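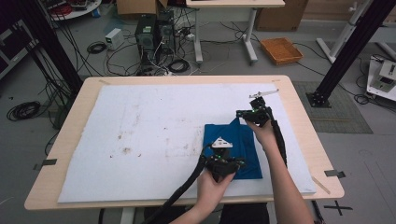
What is a bank licence?
A bank licence is a written permit from the government. A company must have one before it can look after people's savings.
To get a licence, a bank must show that it has enough money of its own. It must also follow rules and let inspectors check its records. Checking can take up to 3 years.
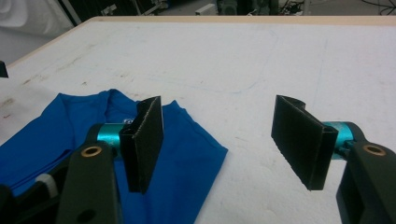
Photo: Skotus
A bank from another country needs a licence too. Its first office is called a branch. If you put $400 in a branch and take out $147, the bank's records must show $253 left in your account.

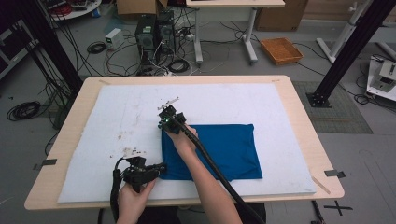
What happens if a bank breaks the rules?
The government can fine the bank or cancel its licence. A bank with a cancelled licence must stop taking savings.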